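Home Products Guides Support Contact
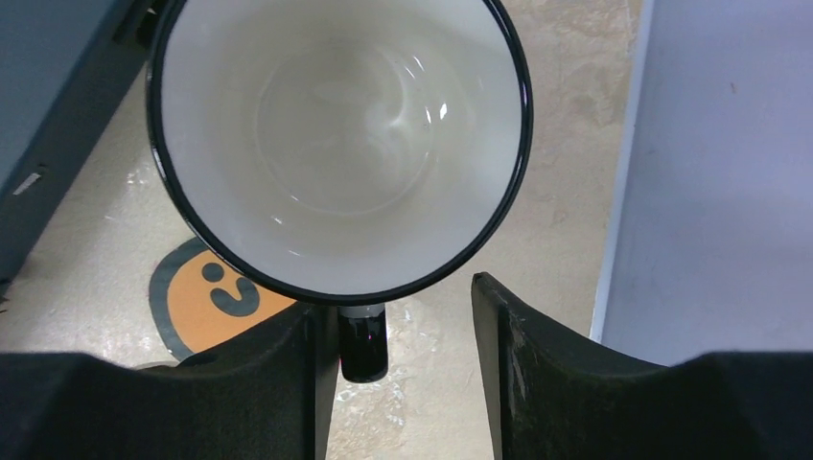
Wrist camera view with the mug between the fingers.

Setting up a cup and coaster clearing task on the Bretholm two-arm bench kit

Reading time: 4 minutes

These steps assume both arms are bolted to the front rail and powered. Green lights should be showing at the bases. If they aren't, go back to the Illent wiring guide first.

1. Put the cups at the left of the table on the red tray. Spread the coasters through the middle and right, within reach of the right arm.

2. Open the task editor and give the left arm the cups and the right arm everything else. Set travel speed to 30 per cent for the first runs.

3. Check the cable loops. Move each arm by hand through its full reach and watch that the purple cable doesn't catch on a joint.
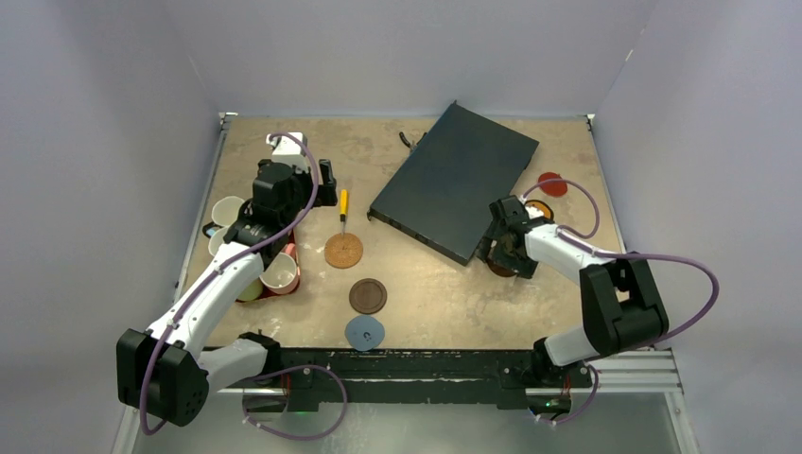 Ama Bonsu wrote in to say her right arm kept stopping short of flat, heavy items until she raised the grip force from 3 to 4. We've since tried the same setting and would start there for anything large and dark coloured.

4. Teach the cup grasp. Bring the gripper down with one finger on each side of the cup, close slowly, and save the position. Do this separately for cups standing up and cups on their side.

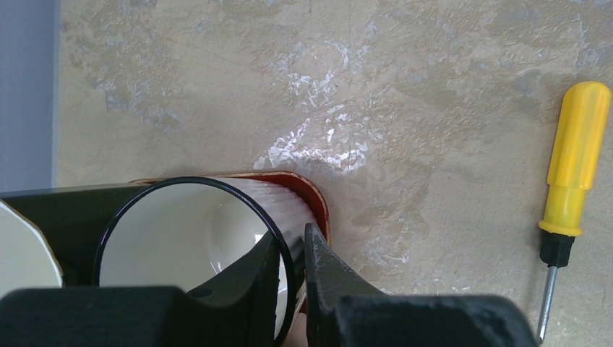 Save the on-side grasp under its own name, or the editor will overwrite the first one. Keep tools clear of the finger path while you're teaching. A screwdriver can stay on the table as long as it's marked as an obstacle.

5. Run both arms together. The editor won't let them share the centre zone unless you tick the override, and we'd leave it unticked. Stay by the stop button.

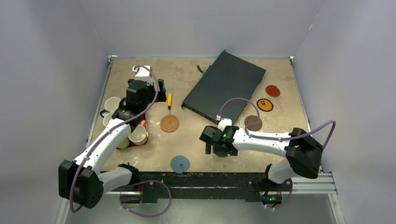
Left gripper over the cups, right gripper down at the table.

6. Export the log and check the grip column for missed closes. Re-teach any position that shows up more than once.

Related guides
Bretholm kit: replacing finger pads
Wrist camera calibration, by Minttu Rautiainen
Clunen rail mount review
Firmware notes, October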